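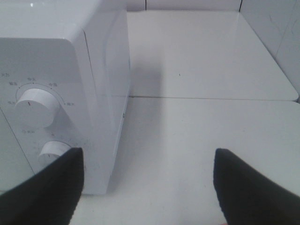 Lenz learns to read a dial

Hello again from the software corner! It's been a quiet month for blog posts and a noisy one for commits, so let me catch you up on the thing that ate most of my January: knobs. Two of them, one above the other, on a plain white microwave.

Quick background if you're new. Lenz is our little perception package, the part that takes the wrist camera feed and tells the planner what there is to grab and which way it's turned. It was pretty good at drawers and door handles by the fall. Round white knobs on a round-cornered white box with a white wall behind it? Oh boy. The edge detector had almost nothing to hold on to, and the pose estimate wandered all over the place whenever the arm moved.

What saved us was the little red line on the upper knob. I'd been treating it as decoration (I know, I know). Now Lenz finds the printed arc first, fits a circle to the tick dots, and then looks for red inside that circle. That gives us the center and the current angle in one go, and the planner can work out how far to turn. The labels are in Chinese, so I also keep a small lookup file that ties each dial position to a power level. No text reading at run time, just angles.

The lower knob is harder. By the time the gripper is lined up in front of it, the left finger hides most of it and all you get is a bit of the upper rim. So we now save the knob's pose on the way in and stop updating it once the finger covers too much. Skustosis, our planner, used to panic at that point and back off. I changed one timeout and one flag, and it stays put.

I labeled 666 frames for this, by hand, over one very long weekend with a lot of toast. The test set is 174 more. Please don't ask me to look at a tick dot again before spring!

The new build is on the Judedville server, under the usual folder. If you're still on the old Bestar driver, update that first or the wrist camera timestamps will come out wrong. Next up is the turning itself, and I have opinions about torque limits that I'll save for the next issue.

Shared 6 times | 3 comments

gearmouse: Does the red line trick hold up under warm kitchen bulbs? Mine go orange.

pellet_77: Saving the pose on the way in is what we ended up doing for stove dials too. Watch out if the microwave slides when you push on it.

author: @gearmouse you'll want to widen the hue range in the config, it's pretty tight right now. @pellet_77 good point, I'm adding a check for that.

Questions? Just reply to this newsletter. | Back to top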